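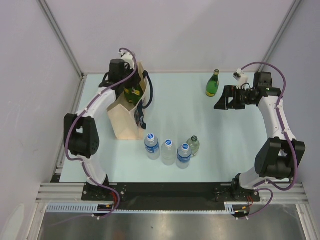

Posted in January by the author
Last updated: January, late evening

I've spent most of this month arguing with a paper bag. The job sounds like nothing: one arm goes into the bag, gets a grip on a bottle, and then the two arms between them get the shopping sorted on the table. I wrote the first version of the planner for it in an afternoon and felt very pleased with myself. Then I spent three weeks finding out what I'd left out.

The big one is the collision model. Our planner, Zellisow, likes solid things. Give it a box and it'll go round the box beautifully. A paper bag is a box as far as the depth map is concerned, right up until you want to put your hand in it, and then it's a box with no lid and four walls that you're sort of allowed to touch, a bit. If I marked the walls as hard obstacles the arm refused to go in at all, because once you add the safety margin there's hardly any hole left. If I took the walls out it happily came in sideways and folded the whole thing flat.

What I've ended up with is a soft cost. The rim gets a high price, the walls get a low one, and the price goes up the faster you're moving. So the arm lines up over the opening, slows right down, and drops in more or less vertically. Once the gripper's below the rim it can brush the sides without the planner having a fit. I'm happier with this than with anything else I've written since the summer – it's maybe 70 lines including the comments, and half of those are me complaining about coordinate frames.

Handles are still a pain. They stick out wherever they fancy, they're thin, and the segmentation (that's Lanum, the perception bit) can't decide whether a handle is part of the bag or its own object. For a while it was inventing a new object on every frame, and the tracker was holding 24 "things" on a table with nowhere near that many on it. I've put in a rule that anything long and skinny touching a bag belongs to the bag. Crude, but the log is readable again!

Then there are the clear bottles. Anyone who's pointed a depth camera at clear plastic knows how this goes. You get the cap, you get a good chunk of the label, and between them there's a hole straight through to the tabletop. Lanum used to report a floating cap and a floating label as two separate objects, and Zellisow would plan a path between them. Through the bottle. I now fit an upright cylinder to whatever cap and label points line up, and fill in the middle. It falls over when two bottles overlap from the camera's side, since the fit grabs one bottle's cap and its neighbour's label and makes a leaning tower out of them. Forcing the axis to be vertical fixed most of that. Of course it also means we can't see a bottle lying down, so that's next on the list.

The green glass is easier, oddly. I'd expected it to be just as bad, but it's dark enough to give usable points on our setup.

A smaller thing, for anyone doing two arms: don't plan them one after the other. I did, and the second arm just treated the first as furniture. It would wait in open space for the other one to clear off, even when there was loads of room. Now both go through Vilela, our scheduler, which hands out chunks of the workspace for 900 milliseconds at a time. If an arm wants to keep its chunk it has to ask again. I tried longer leases and the waiting came back, and with shorter ones they dithered.

Cables I've handled by cheating. Each arm carries a fat padded tube in the model where the cable loops above the wrist, bigger than it needs to be. It costs a bit of reach near the back of the table and I don't mind.

Still to do before I merge the branch:

The lying-down bottle case. A proper timeout for when the fingers close on paper and glass together, which at present reads as a good grasp because the width looks right. And the viewer, Jotetitz, needs to draw the soft walls in some other colour, as I keep mistaking them for the hard ones at eleven at night and "fixing" a bug that isn't there. I've done that 4 times now.

I'll put the cost function up once I've taken the swearing out of the comments.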